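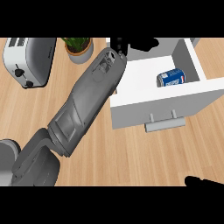 Skotberg, letzte Fähre

Kurz vor fünf. Schon dunkel, Januar eben. Heather Baxter rannte, obwohl sie seit der Bushaltestelle wusste, dass Rennen nichts mehr brachte. Der Koffer sprang hinter ihr über das Pflaster, eine Rolle klemmte. Links der Kai, rechts die Fischhalle, geradeaus das Schild: Stellville, Abfahrt 16.50.

Weg. Ein Licht auf dem Wasser, das kleiner wurde.

»Die nächste?«, fragte sie in das Fenster hinein.

»Morgen«, sagte die Frau hinter der Scheibe. Strickte weiter. Etwas Grünes, viel zu lang für einen Schal.

»Es muss doch noch irgendwas fahren.«

»Die Jundance. Aber die nimmt keine Leute.«

»Was nimmt sie denn?«

»Salz. Post. Mal eine Ziege.«

Heather stellte den Koffer ab. Er fiel um. Sie ließ ihn liegen. In der Manteltasche der Brief, dreimal gefaltet, an den Kanten schon weich. Komm bis zum Abend, stand da. Er fragt nach dir. Mehr nicht. Keine Unterschrift, aber die Schrift der Tante, diese g's wie Angelhaken.

Er fragt nach dir. Elf Jahre hatte er nach gar nichts gefragt.

Die Jundance lag ganz hinten, wo die Lampen aufhörten. Ein rostiges Ding mit einem Aufbau wie ein Kleiderschrank. Auf dem Deck ein Mann mit Taschenlampe im Mund, der Säcke zählte. Halblaut, an der Lampe vorbei.

»Herr Ait Brahim?« So stand es am Rumpf, unter dem Namen, in kleiner weißer Schrift.

Er hob die Hand. Warten. Einundsiebzig, zweiundsiebzig. »73.« Nahm die Lampe aus dem Mund. »Es müssen 80 sein. Haben Sie sieben Säcke Salz gesehen?«

»Nein.«

»Schade. Dann können Sie wieder gehen.«

Sie ging nicht. Stand da mit dem blöden Koffer und sagte es einfach, alles auf einmal, ohne Luft. Stellville. Heute noch. Der Vater. Das Haus über der Mole, das mit dem schiefen Schornstein, vielleicht kennen Sie es. Sie würde auf den Säcken sitzen. Sie würde nicht reden. Sie würde bezahlen, was er wollte.

»Baxter«, sagte er.

»Ja.«

»Der mit den Uhren.«

»Ja.«

Er leuchtete ihr auf die Schuhe. Stadtschuhe, nass bis zum Knöchel. Dann leuchtete er zum Lagerhaus hinüber. »Hinter der Tür da. Wenn die Säcke da liegen, legen wir in einer Viertelstunde ab. Wenn nicht, warte ich auf den Lieferanten, und der kommt nicht vor acht.«

Sie lief. Tür auf, kein Licht, Geruch nach Teer und altem Brot. Tastete sich an der Wand lang. Kisten, ein Tau, etwas Kaltes, das umkippte und schepperte. Und dann mit dem Knie dagegen: Sack. Noch einer. Sie schrie fast.

Vier schleppte er, drei sie. Beim dritten riss die Naht und das Salz lief ihr in den Ärmel, brannte am Handgelenk, wo die Haut vom Koffer offen war. Egal. Egal, egal.

Dann der Motor, und Skotberg rutschte weg.

Auf dem Wasser war es kälter, als sie in Erinnerung hatte. Er gab ihr eine Decke, die nach Hund roch, und eine Thermoskanne ohne Becher. Sie trank aus der Kanne. Tee, so süß, dass die Zähne zogen.

»Er hat mir mal eine repariert«, sagte er nach einer Weile. Nach vorn, nicht zu ihr. »Die von meiner Mutter. Wollte kein Geld. Fisch wollte er auch nicht.«

»Was wollte er denn?«

»Dass ich wiederkomme und ihm sage, ob sie richtig geht.«

»Und sind Sie?«

»Jeden Monat. Sie geht drei Minuten vor. Ich hab immer gesagt, sie geht richtig.«

Heather sah auf die Säcke. Sie dachte an die Werkstatt. Die Schubladen mit den winzigen Schildchen, die Lupe an der Schnur, das Ticken, das nie zusammenpasste. Als Kind hatte sie nachts im Bett gelegen und versucht, eine einzige Uhr herauszuhören. Nie geschafft. Später das Geschrei wegen der Stelle in der Stadt, die Tür, der Bus. Sie hatte die Taschenuhr mitgenommen, die mit der Nummer 1176 auf der Rückseite. Nicht gestohlen. Er hatte sie ihr mit vierzehn geschenkt, und dann im Streit zurückverlangt, und sie hatte sie nicht zurückgegeben.

Sie lag im Koffer, in einem Strumpf. Stand seit Jahren.

»Wie geht es ihm?«, fragte sie.

Ait Brahim drehte am Rad, obwohl es nichts zu drehen gab. »Am Montag hat er« – er brach ab, kratzte sich am Bart. »Neulich hat er mich nicht erkannt. Dann doch. Dann hat er nach der Uhr gefragt.«

»Nach Ihrer.«

»Ich dachte, nach meiner.«

Stellville kam um die Landspitze, wie es immer gekommen war, erst der Leuchtturm, dann lange nichts, dann alles auf einmal. Sie zählte die Fenster über der Mole nicht. Sie suchte nur das eine. Hell. Es war hell.

»Springen Sie, wenn ich's sage. Ich mach nicht fest, die Flut.« Er hatte schon den Koffer in der Hand.

»Was schulde ich Ihnen?«

»Jetzt!«

Sie sprang. Rutschte, fing sich an einem Ring in der Mauer, das Salz im Ärmel, die Decke noch um die Schultern. Der Koffer kam hinterhergeflogen und platzte auf. Strümpfe, Zahnbürste, das schwarze Kleid, das sie eingepackt hatte und für das sie sich die ganze Fahrt geschämt hatte. Sie kniete auf den nassen Steinen und wühlte. Der eine Strumpf. Wo war der eine Strumpf.

Da. Schwer in der Spitze.

Sie ließ den Rest liegen und nahm die Treppe, zwei Stufen auf einmal, und unterwegs zog sie die Uhr auf, mit klammen Fingern, erst in die falsche Richtung, dann in die richtige. Hielt sie ans Ohr. Hörte nur sich selber keuchen.

Oben ging die Tür auf, bevor sie klopfen konnte.

»Du bist ja ganz nass«, sagte die Tante. »Komm rein. Er ist wach.«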